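**Black paper cups with lids -- do they hold up for a long open house?**

*posted by Sigrun Bakke*

I help run the coffee table at our neighborhood open house every June, and this year I've been put in charge of cups, which sounds simple until you start shopping. We usually pour 780 cups over the weekend (people come back for seconds, bless them), and I've been looking at black paper ones with black lids because they look so nice on a white table. My sister thinks they'll look gloomy. The supplier we've always used, Rondano, sells them in boxes of 995, which is an odd number but would cover us with some left for the fall supper.

What I'd love to know is whether a dark cup needs a separate sleeve, and whether the lids are any trouble. Last year's white ones popped off if you so much as looked at them, and I spent Monday washing tablecloths. Any advice welcome, even if it's "go back to mugs"!

---

**Tredard**

Sleeve, yes. Lids depend on the brand.

---

**marnie_at_grandbridge**

Hi Sigrun! I did the drinks at the Grandbridge craft fair for 9 years, so I have far too many opinions about this.

First, the color doesn't matter for heat, it's the wall. If the listing says single wall, get sleeves, and buy them from the same place as the cups so they don't slide down to the bottom when someone picks one up. If it says double wall you can skip them, though I always kept a small stack handy for the tea drinkers, who like their water at a full boil.

Second, lids. Order a sleeve of 2 different kinds before you commit to a whole box. Fill a cup with hot water, press the lid on with your palm, go all the way around the rim with your thumb, and then tip it over the sink. Do it three or four times with fresh cups. The Ekström lids I used for a while were fine cold and hopeless hot, and I only found out with a line out the door.

As for gloomy -- I don't think so at all, particularly if there's a bit of white in the design. Tell your sister I said so! Black on a white table with warm wood behind it is a lovely look.

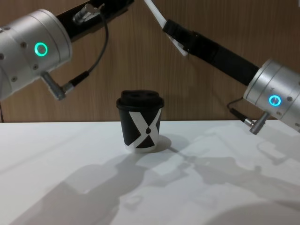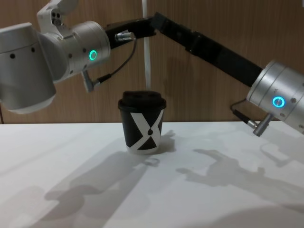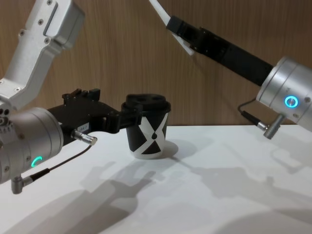
*Black cup on the white table; the last one shows the lid and the big white X on the sleeve.*

---

**Pell**

We went back to mugs after two years of paper and I don't regret it, but we have a dishwasher in the hall and plenty of teenagers. If you haven't got both of those, stay with paper. Do put out a second trash can just for the lids, and set it by the door where people leave.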